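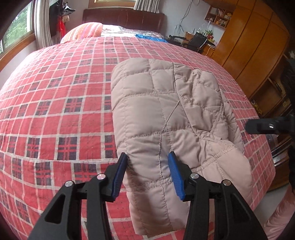 Radu Ene wrote under the last post that 15 psi was far too low for the Salow track, and that anyone running it on a heavy wagon would peel a tire off the rim at the second switchback. He may have a point about the switchback. I have driven it at 15 on the way up and at 22 on the way down, and the bead held both times, but I was in low range and did not turn the wheel while stopped. Turning at a standstill is what unseats a bead.

My reason for going low was the shale. Between the ford and the Trovow turnoff the surface is flat plates the size of a hand, loose over clay. At road pressure the front tires skate across the top and the wagon pushes wide. At 20 they grip for a length or two and then let go. At 15 the tread folds over the edges and the steering comes back. I tried all three on the same climb in October, in second low, with the center diff locked.

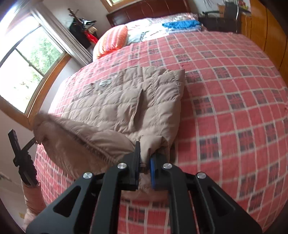
The cost is ground clearance. Dropping from 36 to 15 brought the rear diff down by 40 mm, measured from a flat slab to the bottom of the housing. On shale this does not matter much. In the rutted section past Grenent it does, and I aired back up to 20 there before going in. With the small compressor that took longer than the rutted section itself.

Ileana Pană asked about gearing. The wagon has the stock transfer case and first low is short enough for everything on this route, including the Sandu descent. I kept off the brakes for most of it and touched them twice near the bottom, where the camber tips you toward the bank. If yours is an automatic, expect to brake more — the converter lets it run on.

Odometer for the full loop was 153 km, of which 40 were in low range. Fuel use was poor and I did not work it out to the decimal.

Still to sort: the left rear shock is weeping at the seal, and one valve core leaks slowly when warm. I have spare cores. The shock will have to wait.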